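Gavar - burger topping survey, notes for whoever downloads this

Last touched January 10, 2018. Maintained by Clyde Yazzie when there is time, so not often.

What it is
Answers from people asked how they stack a burger at home. Paper forms first, typed up later. Covers November only. 33 households, one file each, plus a merged file. No restaurants, no drive-thru stuff, that was a seperate thing (see Vatgate, if it ever gets posted).

Files
merged.csv - use this one
households/ - raw, messy, spelling as written
old/ - ignore

Columns
house - short code, no names
bun - toasted, plain, none
order - bottom to top, split by slashes
sauce - free text, sorry
cheese_first - y/n, blank means they skipped it
notes - whatever was in the margin

Stuff to know before you use it
"Salad" in the order column can mean lettuce or the whole pile of lettuce, tomato and onion. Forms didn't say which. I left it alone.
Pickles go under sauce for 3 households that wrote "relish". Might move them later.
Blank bun is not the same as none. Blank = no answer.
More than 15 forms had the order written top to bottom. Flipped those by hand. If one looks upside down it probaly is, tell me.
Veggie patties are just "patty". Check notes.
Kids filled in a few of these. Not flagged.

Opening it
Any spreadsheet program. Commas inside sauce are quoted. If the accents come out as junk pick UTF-8 on import. Don't let it turn the house codes into dates, it will try.

Changes
v3 - flipped orders fixed, Cuadros forms added
v2 - dropped doubles
v1 - first go, don't use

Not done yet
Clean up sauce. Split salad. Match codes to the Tridon price list, need permission for that first. A proper codebook instead of this page.

Use
Free for class or personal use. Say where you got it. Ask before reposting the raw forms. Corrections welcome, send the house code and the line, not the whole file back please.

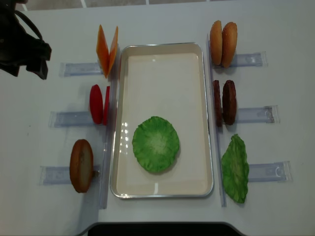 Toy burger ingredients and serving tray, white table.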